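Ticket 466 – Castness day tour, voucher not showing

Opened by Liliana Marchetti, 9 May 2021

Booked two seats on the walking tour of Castness old town. Payment went through but the voucher page is blank. I have tried it on my phone and on a laptop.

Reply from Hemant Rana, bookings

Thank you, Liliana. The booking is in our system with pick-up at Brukport station. Your surname was entered with a space after it and the voucher page could not match it. I have removed the space. Please log out, log in again and open My Trips.
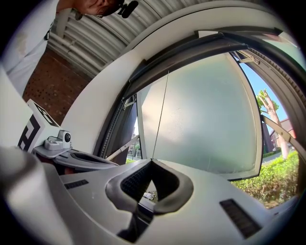
Update from customer

Voucher now opens – but the pick-up time is missing.

Reply from Hemant Rana

Pick-up is at 11. I have added it and sent a new copy by email.

Status: closed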